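2022-04-28
Workshop notebook, Flenton showroom and service fit-out

Started on the service side. The second hoist went in this morning and is bolted down, anchors torqued and marked. Haugen still owe us the drip trays and the long hose for bay 2. Rang again, told Monday week, will believe it when the truck backs in.

Floor in the handover area is tiled as far as the glass. 128 tiles down, 10 short of the 138 on the drawing. The missing ones are all cuts along the front door track, so the tiler wants the door frame finished first. Fair enough.
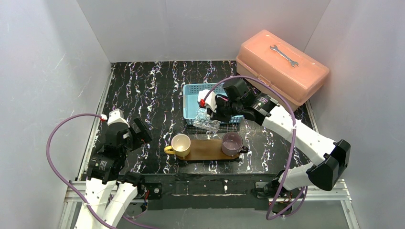
Lighting over the display cars is on the temporary circuit. Colour is too blue at the back wall and the silver demo car looks grey under it. Asked Grarier for the warmer lamps we had quoted in January. They have nearly all of them in stock and will send the balance later. Do the front row first, customers see that one from the road.

Compressed air: leak at the drop beside the alignment bay. Remade the joint with new tape and left it under pressure over lunch. Gauge held. Check again before the ceiling panels go up.

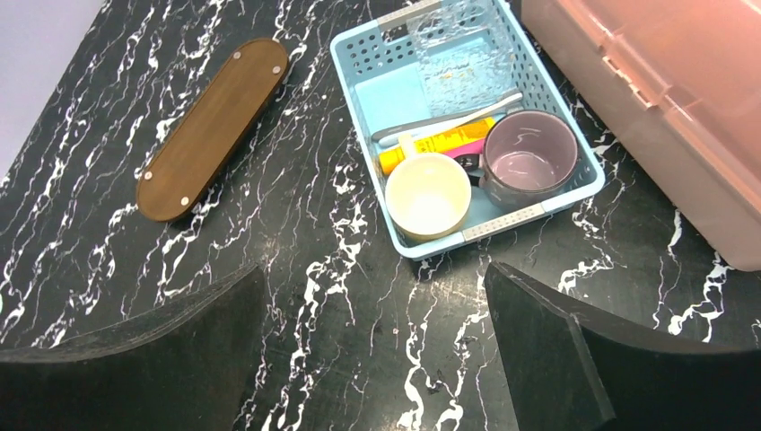 Parts counter shutter catches on the left-hand guide about halfway down. Filed the burr, still catches. Might be the bracket out of square. Leave it up overnight and lock the inside door.

Floltier sign brackets are the wrong hole spacing for the fascia. Don't drill the fascia. Send the brackets back with the template.

To do: door frame, lamp order, shutter bracket, second key for the tire store.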